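# Flattening a leather-look desk mat without killing the finish

**ching_tam** – 9:14 am

Picked up a big brown mat from the Bellamy outlet to go on a white tabletop. It shipped rolled, and the roll was tight. Two corners still lift after a week, and I want it flat before I start cutting patterns on it. Looking for methods that don't leave a gloss patch.
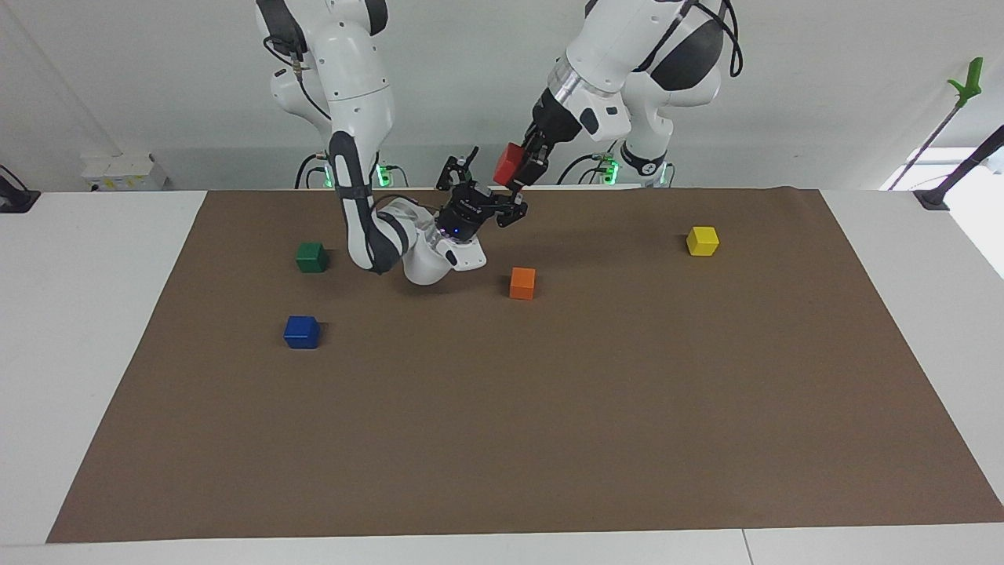
Brown mat on the white top, matte side up.

Underside is a felt-type backing, charcoal. Label says "PU, wipe clean" and nothing else. I have an iron, a heat gun and a stack of floor tile. In that order of temptation.

---

**fothergill_d** – 9:40 am

Leave the heat gun in the drawer. PU coatings go shiny well before the backing relaxes, and a matte grain doesn't come back once it has been flattened.

What I do with rolled sheet stock:

1. Reverse-roll it, face out, around a tube at least as wide as your forearm. Tight tubes put a second set in it.
2. Tie loosely with cotton tape. No rubber bands.
3. Leave overnight in a warm room.
4. Unroll, face down, on a clean hard surface. Tile on top, with paper between.

Two nights under tile for most pieces. Corners last.

---

**Firkarska** – 10:02 am

Disagree on the reverse roll. On coated goods you're stretching the face over the outside of the curve, and if the coating is thin you get hairline cracking along the bend. I lost a Kanska mat that way. You couldn't see it until a damp cloth went over it, then the lines showed.

Weight only. Slower but there's no failure mode apart from impatience.

---

**fothergill_d** – 10:11 am

How cold was the room?

---

**Firkarska** – 10:15 am

Garage, April. So cold, yes. Point partly taken. I still wouldn't do it on something I'd paid full price for.

---

**lyeoman** – 11:37 am

I do this for a print shop, mostly counter mats. We use an iron, from the back only:

- lowest setting, steam off
- dry cotton cloth between iron and backing
- keep it moving, 2 seconds per spot at most
- straight under a board while it's still warm

The board matters more than the iron. If it cools in the air it goes back to whatever shape it was holding. We've done up to 300 mats this way and the rejects were nearly all ones where the operator parked the iron to answer the phone.

Test on a corner you don't care about. Some felt backings are polyester and will glaze.

---

**ching_tam** – 12:20 pm

I don't have a corner I don't care about. All four are visible from the chair.

How heavy is "tile"? Mine are 12 inch porcelain.

---

**fothergill_d** – 12:31 pm

Fine. One per corner, stacked two deep, and check that the glazed edge isn't sitting on the mat. Paper has to be plain. Newsprint transfers, and so does that brown kraft with the printed grid.

---

**asli_y** – 1:05 pm

Adding one thing on adhesives, as it usually comes up about here. Double-sided tape under the corners will hold them down, and you will regret it. Plasticizer in the coating migrates into the adhesive and you end up with a soft ring that picks up dust. If you need to fix the mat in place, use a rubber shelf liner under the whole area so the load is even.

Also don't use silicone spray or "leather conditioner" on PU. It isn't leather, there's nothing to condition. Water with a drop of dish soap, wiped off, dried.

---

**zdenka_p** – 1:48 pm

Is it definitely PU? Bellamy had a run labeled PU that was vinyl. Vinyl takes heat differently – it softens sooner and prints the weave of whatever you lay on it. There was a thread on the Brellamia board about it with 49 replies and no agreement.

Rough check: vinyl usually has a stronger plastic smell when new and feels colder to the hand. Not conclusive. If unsure, treat it as vinyl and skip the iron.

---

**lyeoman** – 2:02 pm

Agree with Zdenka. On vinyl I wouldn't iron at all. Weight and a warm room.

---

**Firkarska** – 2:10 pm

So weight only.

---

**lyeoman** – 2:13 pm

On vinyl.

---

**ching_tam** – 2:30 pm

It smells a bit. Going with weight, no iron, no reverse roll for now. Face down on the table with plain paper under and over, tile stacked two deep at the corners, and I'll move the heater in there overnight.

One remaining question: do I cut on the face or the back? I use a rotary cutter.

---

**asli_y** – 2:44 pm

Neither. Put a self-healing cutting mat on top. A rotary blade goes through that coating on the first pass.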